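Equipment Planning Assistant (part-time), Curnov, Staldale

Curnov is looking for a person who will help us to plan and buy equipment for our robot packing work. We handle small grocery goods, mostly snacks in soft wrappers, with two-arm stations. Next year we want to add 2 stations, and the budget must be ready in December.

Your tasks will be:
- collect offers from suppliers for arms, grippers, tables and bins
- keep the spare parts list, with prices and delivery times
- compare the Pronia gripper fingers with the ones we use now, together with our technicians
- write a short purchase plan for each station
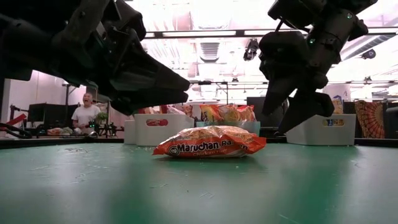 You do not need to be an engineer. It is important that you are exact with numbers and not afraid to call a supplier and ask again. Experience in purchasing is welcome, also from another field. We work in English.

The contract is for 600 hours, with possibility to continue. You can make purchases up to 2,000 euros alone; for bigger ones we decide together. Working time is flexible, but please be in the workshop at 10 a.m. when the team meets.

Please send your CV and a short letter to the Curnov office, Siliņa building, second floor. In the letter, tell us about one purchase you prepared and what you would do differently today.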